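Uver Control Stack: Frequently Asked Questions

Applies to Uver 2.7 and the Prumport bench cell. Last edited 16 October 2023 by Hsiu-ying Yuen. Questions that are missing from this page should go to the tracker under the tag "faq".

The first part covers perception, the second planning, the third control and the gripper, the fourth logs and tooling. Parameter names are given as they appear in the cell configuration file.

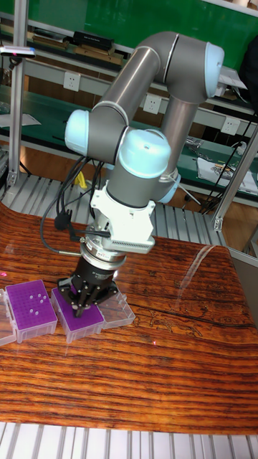
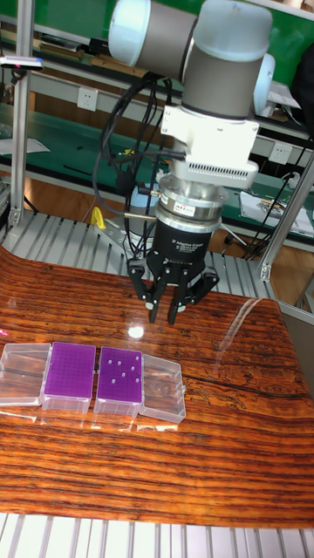 Prumport bench cell, pipette tip handling: arm, three-finger gripper and purple tip racks on the wood tabletop.

PERCEPTION

Why does the rack detector use color first and geometry second?

The rack tops are purple and the table is orange-brown. A hue threshold separates the two in one pass and gives a region of interest small enough for the grid fit. The grid fit then looks for the regular hole pattern inside that region and returns a pose. Running the grid fit on the full image works too, but it is slow and it locks onto the wood grain from time to time.

If you change to racks of another color, edit rack.hue_min and rack.hue_max and rerun the color check. The grid fit does not need to be touched as long as the hole pitch is the same.

The clear boxes are missing from the scene model. Is this a bug?

No. The detector has no class for transparent boxes. The walls give very few stable edges, and the depth values behind them are wrong more often than right. Clear boxes and lids must be entered by hand in static_objects, with a footprint and a height. The planner treats them as solid boxes with a margin of static.margin on every side.

If a clear box is moved, the entry has to be moved as well. The software will not notice the difference. Fidel Aravena has a branch that estimates the footprint from highlights along the box edges, but it is not merged and should not be used with the arm enabled.

I get false detections on the right side of the table. What causes them?

Glare. The tabletop is glossy and reflects the room light as a bright streak. Saturated pixels have no usable hue, and the pixels at the border of the streak can take on almost any value. Set mask.saturation_limit and draw a polygon over the streak in the mask editor. The mask is stored with the camera calibration, so it survives a restart but is discarded when you recalibrate.

Lowering the exposure also helps. Do not lower it so far that the tips disappear: they are white, but the holes around them are dark and the tip detector depends on that contrast.

How does the tip detector decide whether a hole is occupied?

It takes the rack pose, projects each hole center into the image, and compares the brightness of a small disk at the center with the ring around it. The result is one value per hole. Values over tip.occupied are reported as full, values under tip.empty as vacant, and anything in between as unknown. The planner will not pick from or place into a hole marked unknown.

Our current test set has 1,104 labeled holes. Labels are in the repository next to the images. Please add to the set when you find a failure, and do not replace images that are already there, or results stop being comparable between versions.

Can the detector run while the gripper is over the rack?

It can, but the output is not used. Once the gripper enters the rack zone the scene model is frozen and the last accepted rack pose is held. The fingers hide too much of the grid for a reliable fit. The freeze ends when the gripper leaves the zone. In the log this is shown as SCENE_HOLD and SCENE_RELEASE.

PLANNING

Which planner is used?

Two are. Free-space moves between zones go through the sampling planner. Approach and retreat moves inside a zone are straight vertical lines computed by the Cartesian interpolator. The switch happens at approach.height over the rack top.

Mixing the two has one known side effect. The sampling planner can finish in an arm configuration from which the vertical line is not reachable, and the plan is then rejected with E_217. Set planner.check_descent to true to test the descent before the free-space move is accepted. It is off by default in old configurations and on in new ones.

Why does the arm stay folded over the table between moves?

The cost function penalizes changes of elbow configuration. The arm bends over the table and comes down on the racks with the gripper pointing down, and this posture reaches all rack positions without an elbow flip. Plans that open the arm out are valid, but they take more time and swing the cable bundle. If you need a different resting posture, define it under named_poses and set planner.rest_pose.

How are the cables modeled?

As a chain of capsules attached to the wrist on the side where the bundle loops out. The model is deliberately larger than the bundle. It is not a physical simulation and it does not sag or swing. Sebastián Orellana fitted the capsule sizes by recording the bundle at a set of wrist angles and taking the outer envelope.

If the cables are rerouted, the envelope has to be measured again. Until then, set wrist.limit_rotation to true, which keeps the last joint inside a narrow range.

The frame posts are in the collision model, but the bench behind the table is not. Why?

The bench is beyond the workspace limit plane. Any plan that would come near it is rejected by the limit check before collision checking starts, and leaving the bench out makes the collision model smaller. The vertical post and the diagonal strut are included on account of elbow clearance.

Can I plan for two racks in one job?

Yes. List them in job.racks in the order they are to be served. The racks may stand side by side, but finger clearance must be checked for the columns next to the neighboring box. The planner opens the fingers only as far as grip.open_limit, and if that opening collides with the neighbor the column is skipped and reported. Widening the gap is the better fix. Changing the opening limit per column is supported but makes job files hard to read.

CONTROL AND GRIPPER

What stops the downward motion at the rack?

A force threshold measured at the wrist, not the height from the scene model. The height gives the point where the speed is reduced. From there the arm moves down at contact.speed until the vertical force passes contact.force or the travel limit is reached. Passing the travel limit without contact is an error, and the arm retreats.

The contact speed may be set up to 7 mm/s. Higher values are accepted by the parser in 2.6 and earlier, but the force filter lags behind and the rack is pushed harder than intended. Version 2.7 rejects them.

The force reading drifts after a wrist rotation.

Two causes are common. The gripper payload may be wrong in the configuration, so that gravity is not fully removed when the tool tilts. Or the cable bundle is pulling on the wrist. Run tool_identify with the gripper empty and compare the mass and center of gravity with the stored values. If they agree, look at the cables.

The controller takes a new zero at approach.height before every descent. Do not disable this to save time.

Are the three fingers controlled one by one?

The driver exposes each finger, but Uver uses only the coupled mode, with one position and one force value for the whole gripper. The fingers adapt to the object within that mode. Single-finger commands are available from the console for testing. They are blocked while a job is running.

What happens when communication with the gripper is lost?

The arm does a controlled stop and the job is paused. The gripper keeps its last commanded force. After the link comes back, the operator must confirm the gripper state in the console before the job can resume. There is no automatic resume, and requests to add one have been closed.

LOGS AND TOOLING

Where do I find the record of a failed pick?

Each job writes one folder. The file events.csv holds state changes and error codes, and the subfolder "frames" holds the images used for each accepted rack pose. Force data is written at full rate only during descent and contact. Everything else is kept at the reduced rate.

Use the replay tool to load the folder. It runs the same perception code on the stored images, so a change of threshold can be checked without moving the arm. Planning is also repeatable if planner.seed was logged, which is the default from 2.4 on.

What is the relation between Uver and Tokeo?

Tokeo is the job editor. It writes the job files that Uver executes and does not talk to the arm. Job files may be written by hand, and several of the ones used at Toledo are. The file format is versioned separately, and Uver 2.7 reads formats 1 and 2.

Can simulated and recorded data be mixed in a regression run?

No. The regression script checks the source field and stops if it finds both kinds. Simulated images do not reproduce table reflections well enough, and mixed results were misread more than once. Run the two sets separately and report them in separate columns.

Who approves changes to the safety parameters?

Wenceslao Rivadeneira for Prumport and Leandro Lagos for Toledo. The parameters are listed in safety.lock, and a job will not start if the checksum does not match. The next scheduled review of the list is in February. Changes to perception and planning parameters need only a normal code review.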